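Forum > Shop Floor and Small Automation > Buying and Budgeting

Thread: Planning a second sorting cell, where would you put the money?

benchrat_oh
Posted 27th March

We run one tabletop sorting cell right now and have approval to plan a second one. It handles mixed household packaging: bottles, cups, snack boxes, that kind of thing. The job is pick an item off the table, put it in the right tote, repeat. Speed is not the issue yet. Getting the purchase right is.

What I have so far:

Arm: Sorent quoted us the same arm as the first cell. I would like to stay with it so spare parts are shared.
Gripper: two-finger, same as now, or a suction unit from Vass, or both with a tool changer.
Table, totes, backdrop: we build these in house.
Consumables: this is the line I keep getting wrong.

The money is split over two budget years. The hardware has to be ordered by the end of May or it goes into the next cycle. I have 1540 set aside for everything that is not the arm or the gripper. That has to cover the table, the props, cables, spare finger pads and whatever I forgot.

Questions. Is 1540 enough? Would you buy the tool changer now or later? And does anyone keep a fixed set of test items, or do you just use whatever comes in?

mill_and_drill
Reply

Buy the tool changer later. We bought one on day one and it sat in the drawer for 9 months. The two-finger gripper did everything we asked of it at that stage. When we finally did need suction, a newer changer was out and ours took the old flange.

On the 1540, the table is cheap. Cables are not. If your controller sits more than a few steps from the arm, price the long cable before you do anything else.

kettleworks
Reply

I disagree on the tool changer. If the finance people have said yes once, take the yes. Going back for a small item later takes as much paperwork as the big order did. We tried to add a Vass suction head after the fact and it took longer to get signed than the whole cell.

I also would not share spares on paper only. Ask Sorent if the part numbers are the same today as when you bought the first one. Ours changed between two orders and the gripper cable had a different plug on it.

benchrat_oh
Reply

Good point on the plug. I had assumed they were the same. Will ask.

Controller is under the table so the cable run is short.

palletjack77
Reply

Keep a fixed set of items for testing and a separate loose set for everything else. The fixed set goes in a box with a list taped inside the lid. You only take it out when you change something, like new finger pads or new software, and you run the same picks in the same order. Then you can compare this month with last month. Without that you are guessing.

Budget for replacing the fixed set too. Paper cups don't last. We throw ours out after 10 sessions even if they look fine, and the packs cost next to nothing. Snack boxes lose their shape at the corners. Thin drink bottles get dents. Detergent bottles last forever.

mill_and_drill
Reply

Agree with the box. I would not go as far as a set order though. If you always run the same order you end up tuning for that order and nothing else. We found this out when a visitor put things down in a different way and the success rate dropped a lot.

palletjack77
Reply

That is what the loose set is for. The fixed one is only for before and after.

mill_and_drill
Reply

Fair enough. We only have room for one box, so we mix it up.

Rustus_fan
Reply

Has anyone used the Rustus table kit? It is a frame with a flat top and mounting holes already drilled. I am looking at it for a school shop and it would save me a weekend.

kettleworks
Reply

We have one. The frame is good. The top is smooth and everything round rolls off it. We had to cover it, and after paying for the cover we could have built our own. If you have a saw and someone who can use it, build it.

benchrat_oh
Reply

Same reason we went with carpet. Ours is dark teal, a bit fuzzy, and a bottle lying on its side will stay where you put it most of the time. It does collect lint and needs a vacuum now and then. I put a spare piece in the budget for the new cell.

For the back we use a woven folding screen. It blocks the view of the rest of the shop, it folds away, and it was cheaper than a frame with a sheet on it.

lowvoltage_lu
Reply

I would rethink the screen for cell two. A woven pattern behind the table is a lot of texture for a vision system to deal with. Plain gray board is what we use. You can get it at any art store.

benchrat_oh
Reply

We thought about that. The place this is meant to end up does not have gray board behind it, so I would rather have some pattern there from the start. If it hurts us I will swap it. Folding screen goes back in the closet, no harm done.

lowvoltage_lu
Reply

OK, but do it as a test and write down the numbers both ways. I have seen too many people keep a background out of habit.

kettleworks
Reply

Can you show what you actually pick? It is hard to say if you need suction without seeing the items. Boxes lying flat are the problem for two fingers. Cups are easy if they stand up, less easy if they don't.

benchrat_oh
Reply

Cell one. Blue detergent bottle with the pump is the heavy item in our set. The cookie box and the blue snack box are the ones I worry about for the reason you gave. Three of the floral paper cups and one drink bottle with the green cap in this layout.
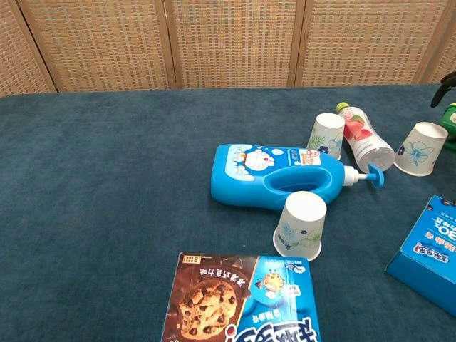

Revised budget, version two

benchrat_oh
Reply

Putting this in its own post so it can be found later. Changes after reading the replies:

Arm: same Sorent model, pending an answer on part numbers and plugs.
Gripper: two-finger now. Asking for the Vass head and the changer as an option line on the same order, so the approval is there and we can drop it if the price is silly.
Table: build it, no kit.
Surface: carpet plus one spare piece.
Test items: two sets, fixed and loose, plus extra cups.
Backdrop: woven screen, plus gray board for a comparison.
Reserve: 1000 of the 1540 is now spoken for. The rest stays unspent until the cell is running.

kettleworks
Reply

Looking at your picture, I would move suction from option to firm. The cookie box is lying flat with the big face up. A two-finger gripper has to get down the sides of it, and on fuzzy carpet the finger tips will drag. A cup pulls straight up off the top. Also that detergent bottle with the handle hole is a nice grasp for fingers, so you really do want both.

mill_and_drill
Reply

Depends how wide his gripper opens. Turn the box and go across the narrow side and two fingers will do it. We do cookie boxes all day that way. I would still wait.

Suction on a paper cup is a waste of time by the way. Curved side, nothing to seal on. So you would be buying the head for two boxes.

kettleworks
Reply

Two boxes today. The set always grows.

palletjack77
Reply

One thing on the pump bottle. The pump head sticks out from the neck, and if the gripper comes in at that end it will catch the nozzle. We keep spare pump heads in the drawer. Add a couple to your list, they are cheap at any dollar store.

Rustus_fan
Reply

What do you all use to track the spending? I have a spreadsheet and it is already a mess.

lowvoltage_lu
Reply

Zellumico has a parts tracker that does the job. The free tier is enough for one cell. With two you will probably hit the limit. A spreadsheet is fine if only one person edits it. Ours went bad when three of us did.

benchrat_oh
Reply

Spreadsheet here, one editor, me. One tab per cell and one tab for shared spares.

Pump heads added, thanks. I will measure the gripper opening against the cookie box tomorrow, short side and long side, and decide on suction from that. If it clears the short side with the pads on, suction stays an option line.

mill_and_drill
Reply

Measure with worn pads and new pads. New ones are thicker than you think.

benchrat_oh
Reply

Will do. Sorent wrote back in the meantime. Same part numbers on the arm, different plug on the gripper cable. They sell an adapter. It goes on the list.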